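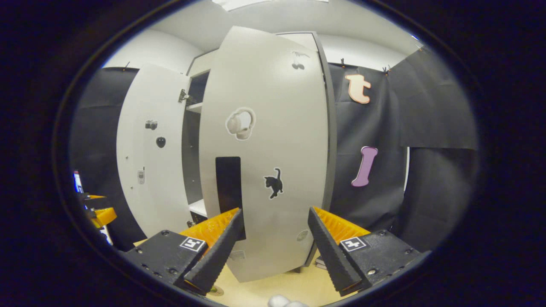
Phyllis Birkett had walked the 126 steps of the Illimbridge lighthouse every morning since she was a girl, and she had never once heard it sing!

But there it was, a low, happy hum coming down the stairwell, somewhere between a cello and a kettle. She took the last flight at a run (at seventy, in her good shoes) and threw open the lamp room door.

"You hear it too?" said Wendy Lightfoot, who was already up there in her nightgown and a man's raincoat, grinning like a kid at a fair.

"Hear it? Wendy, it's in my teeth!"

The wind had swung around to the north in the night, and it was pouring through the old brass vents and playing them, one after another, all the way around the glass. Out past the Whiteley rocks the herring boats had cut their engines to listen. Somebody down there started whistling along, badly, and then a whole boat joined in.

Phyllis grabbed Wendy by both sleeves and they danced, round and round the great lamp, bumping their elbows and laughing, until the wind dropped and they had to hum the rest themselves.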